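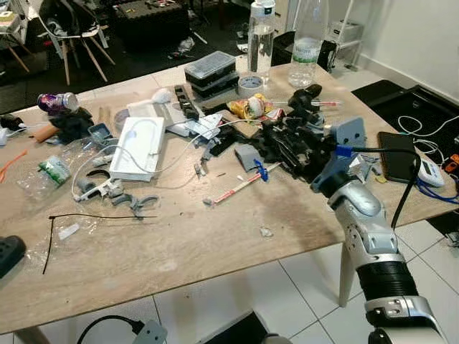

Maurya wrote back that the arm was never the trouble, and that what had cost them a working month was the cabling at the wrist and a calibration routine that had to be run again after every tool change. Two other users of the Tandonari kit made the same complaint in their replies to our survey, and it shaped the way the trial was set up.

4.2 Bench trial of the kit

Figure 3. Arm and gripper at the work table, with parts, packaging and cables on the tabletop.

The kit is sold by Prarka as an arm, a gripper, a controller and a year of remote support. We tested it on the task for which it is most often bought, picking mixed small items from a table that has not been cleared beforehand. The supplier's own demonstrations use a bare surface and evenly spaced objects, and we found them a poor guide to performance on a bench in daily use.

Each trial consisted of 40 pick attempts. A pick was scored as complete if the item was lifted clear of its neighbours and held for 3 seconds. Trials were run at two speed settings, with the grip force left at the factory value. Clear bottles, thin film wrappers and loose cables were scored as separate classes, as the vendor's manual lists all three as difficult.

Cable handling at the wrist was judged separately. The manual calls for a service loop long enough to allow full wrist rotation, but gives no length. We set ours by trial and error and checked it for snagging after every 30 picks. The Fistano kit, which we reviewed in the previous section, routes its cable inside the arm and needs no such check, although replacing the cable means taking off 2 covers and draining an afternoon.

Support requests were sent through the ordinary customer portal with no mention of the review. Response times were logged from the first message to the first reply that dealt with the fault, leaving out automatic receipts. Requests left open at the end of December were counted as unresolved.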